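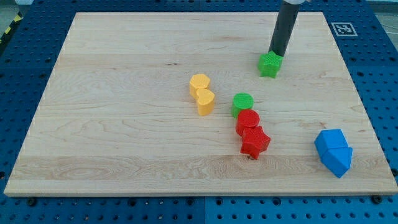

Open day at Vedura, anyone else go?

ggodoy
Posted Wednesday, June 2, 2021

Went to the open day at Vedura on Saturday. You sign in, get a badge, and they take you through in groups of 15. My group had the block sorting cell first, then the packing line, then coffee.

The sorting cell was the part I wanted to see. Plastic blocks on a wood board, four colors, and the arm is supposed to put each one next to its own color. They ran it for us twice. First run took 17 minutes and it needed one restart. Second run it finished by itself.

Packing line was closed off behind glass and hard to hear over. Skip it if you're short on time.

morari_dan
Seventeen minutes for a handful of blocks? My kid does that in under one.

ggodoy
Sure. They said up front that speed was turned down because of visitors. I didn't see it at full speed so I can't tell you what that looks like.

HeloisaA
I was in the afternoon group. We only got one run. It had the yellow ones together and the blue ones together, then spent a long time on the green star. The green cylinder was right up against the red one, and it kept coming at the star from different angles before it committed.

Did they tell your group whether it gets the block positions from the marker on the table? Our guide didn't know.

ggodoy
I asked. The marker is for lining up the camera with the table. The blocks it finds on its own. That's what the engineer told me, anyway.

pressbrake46
I don't see the point of showing this to the public. Blocks on a board is a classroom exercise. We had a unit from Gesov on the floor for two years and nobody ever asked it to pick up a star. Show me a bin of mixed castings with oil on them.

HeloisaA
Castings are heavier but a star is not an easy shape to grip. Five points, and the sides slope in between them. If the fingers land wrong it spins. Same problem with the heart. The cylinders are the easy ones.

pressbrake46
Fine, but a printed block weighs nothing. If it spins you try again. Try again with a nine pound casting and you're buying a new fixture.

morari_dan
Agree with pressbrake on that. Also I'd want to see it with the lights off on one side. We get sun through the dock door every afternoon and the vision system on our line goes stupid until 4.

ggodoy
Lighting was steady the whole time I was there, so no help. Someone in my group asked about shiny parts and the answer was that they're working on it.

One thing I liked: the table. It's perforated all over and the board is just screwed down at the front, so they can pull it and put something else there. The engineer said a swap takes him a few minutes. We rebuild half a station at Minhas every time we change a part.

pressbrake46
OK, the table I would take.

lurker_177
Do you have to book? And is there parking?

HeloisaA
Booking is by email, they answered me the next day. Parking is behind the building, use the second gate. Closed shoes or they won't let you past the yellow and black tape.

ggodoy
Next one is in August. They said the sorting cell will be there again with more shapes. I'm going to ask for the morning, less of a line.

morari_dan
Put me down for August. I'll bring a flashlight.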